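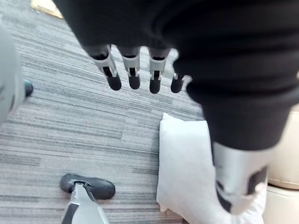 White pillow, carpet. Bedroom floor, before lunch.

OK so quick one because I have to leave for Skirport at four and I haven't packed. The pillow post. A few people asked after the last one, where I complained about waking up with a neck like a rusty hinge and then never said what I did about it.

What I did was strip everything. Bed, closet shelf, the bench with the lid, the couch. All of it onto the bedroom carpet so I could see what we own. Too many pillows is what we own. I keep buying them and never throw one out, and the old ones go flat and migrate to the guest room, where guests are apparently supposed to be grateful.

Sorting went like this. Fold it in half, let go. If it springs back it stays. If it just lies there folded and sulks, out. I've seen people say to put a shoe on top and see if it flings the shoe off – tried it, felt silly, went back to folding. For the foam ones folding tells you nothing so I pressed a thumb in and looked for crumbs. One had crumbs. Horrible.

Then the wash. Two at a time in the machine, never one, one on its own gets thrown around and the whole washer walks across the laundry room. Warm water, half the soap I want to use, extra rinse. The extra rinse matters more than anyting else, last year I skipped it and they came out crunchy. Dryer on low with a couple of tennis balls and it takes forever. The label on the Brallasia ones says low heat for up to 100 minutes. Mine needed all of it and then an afternoon on the rack by the window. If the middle feels even a little cool, put it back in. A pillow that's damp in the middle will smell by the weekend and you'll blame the dog.

Covers. I'd gotten lazy about the zip-on protectors, the kind under the pillowcase. Half our pillows didn't have one and it showed, once the cases were off. Yellow, the usual. I soaked the worst in the tub with oxygen bleach overnight and they came up better than I expected, not white white, but I'd let my mother see them. Bought new protectors at Haddad, the linen place next to the pharmacy, a two pack. The store brand is fine. Zipper's a bit cheap. Put the zipper end in first when you do the pillowcase or it'll find your ear at 3 am.

The carpet. While everything was off the bed I vacuumed under it properly, pulled the frame out from the wall, and I'm not going to describe what came up. Baking soda, left it while I had lunch, vacuumed again. Room smells of nothing now. Good.

Neck update: better! I went from two stacked flat ones to a single medium-firm and it took a few nights to stop feeling like I was lying on a loaf of bread. I sleep on my side mostly. If you're on your back you probably want something lower, ask someone who knows.

The rejects – the fabric recycling bin wouldn't take them, sign right on it. The animal shelter took the clean ones without foam, call yours first. The crumbly one went in the trash.

Spent under 50 dollars on the whole thing, mostly protectors, and the bleach I already had.

Still to do is the comforter, which does not fit in our machine and never has, so thats a laundromat trip and a roll of quarters. Next month maybe. Also the couch cushions, whose covers I'm scared of becuase I got them off once and it took two of us to get them back on.

Right. Packing. Taking my own pillow.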